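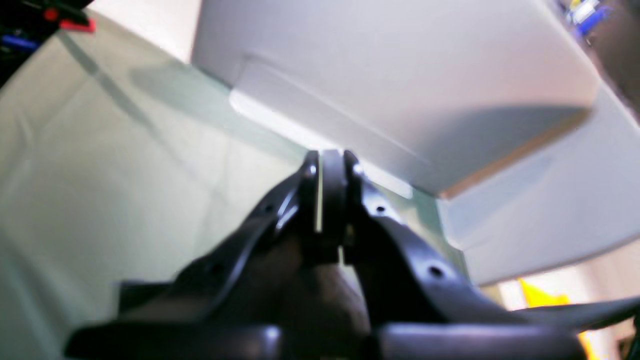
The Gray Box Comes Into Its Own
By Nadège Lefèvre

April 18, 2024

When the Worlow Household Archive moved its collection out of the old schoolhouse last November, the staff discovered how much of the town's domestic history had been kept in containers meant for other things. Table linens were stored in fruit crates. A set of Rodrigues enamel pans, complete with lids, had spent several decades in a hatbox. Letters, seed packets and sewing patterns shared a drawer that could no longer be closed.

The archive has since adopted a single rule for its smaller holdings. Every object that can be boxed is boxed, and every box is plain, pale and rigid. The change has drawn interest from residents, many of whom face the same problem at home on a smaller scale. The archive now receives regular requests for advice on attics, hall closets and the contents of a late parent's kitchen.

Boonmee Paisan, who directs the collections program, regards the container as part of the care of the object. "People spend a great deal of thought on what to keep and very little on what to keep it in," he said. "A poor box will do more harm in ten winters than a family will do in fifty years of use."

The archive's recommendations begin with size. A box should be chosen after the object has been wrapped, never before. The wrapped object should rest on the base without touching the walls, and the remaining space should be filled with crumpled tissue so that nothing shifts when the box is lifted. Boxes that are too large invite people to add one more thing, and it is usually the added item that breaks the original one.

Color is a more practical matter than it may first appear. Light surfaces show dust, insect traces and water marks early, when they can still be dealt with. Dark containers conceal all three. For household use, the archive suggests light gray or off-white and discourages printed patterns, which can transfer to cloth over time.

Lids receive particular attention. A lid that sits over the walls keeps out more dust than one that drops inside them, and it can be removed without tipping the contents. The archive tested two makes last winter, Stidden and Emico, and settled on a mixture of both. The Stidden boxes stack well on deep shelves. The Emico boxes are easier to open for staff members working from a stepladder, and are used for items consulted often.

Stacks are limited to four boxes. The heaviest go at waist height, where they can be moved without strain, and glass is never placed on the top shelf. Labels are attached to the short side of the box and never to the lid, as lids are easily exchanged by mistake.

The inventory completed this spring lists 1,395 boxed items. A further 200 are awaiting a decision, among them a butter churn, several lampshades and a quilting frame that fits no container on the market. Mr. Paisan expects the lampshades to be the most difficult. Their shape wastes space, their fabric is brittle, and their wire rims rust in a damp room.

Residents who wish to follow the archive's method at home are advised to begin with one shelf. The contents should be removed, sorted by material and given a day in a dry room before they are wrapped. Metal and cloth should be packed separately. A short list of the contents should be kept in the box, with a second copy filed elsewhere in the house.

Printed packing sheets are available at the archive's front desk and may be requested by mail.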